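Hi Delyth, the July update on the Tultance oral history project, as promised, and sorry it's a bit of a ramble!

We've now transcribed 16 interviews, and the Kadar grant has spent £1,762 so far, mostly on travel and typing. 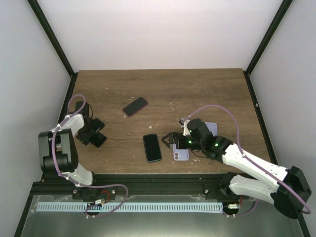
Recording is going well - Arwel has stopped lugging the big microphone up the valley and everyone seems more relaxed for it. People talk much more freely when the kit is something they already know, a smartphone lying on a wooden tabletop, and the sound is perfectly good enough for the archive.

Tegwen has 2 families left to visit, both old quarry households, and I'm hoping to tag along (there was talk of bara brith).
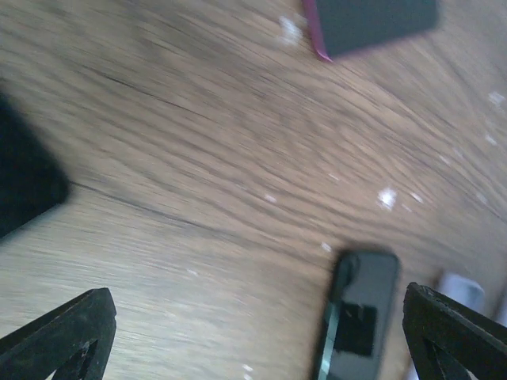
The one snag is consent forms. We've had 3 come back unsigned, so I'll ring round myself next week. 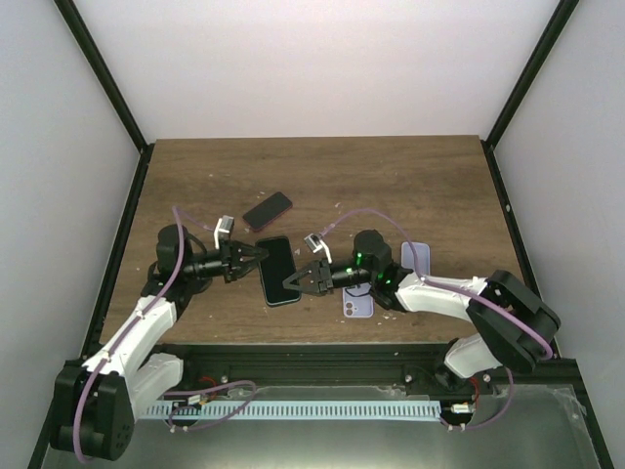
After that it's the listening evening in the chapel vestry, and I'd love you to come. Could you let me know if the second payment can go out before then?

Hywel Gwilliam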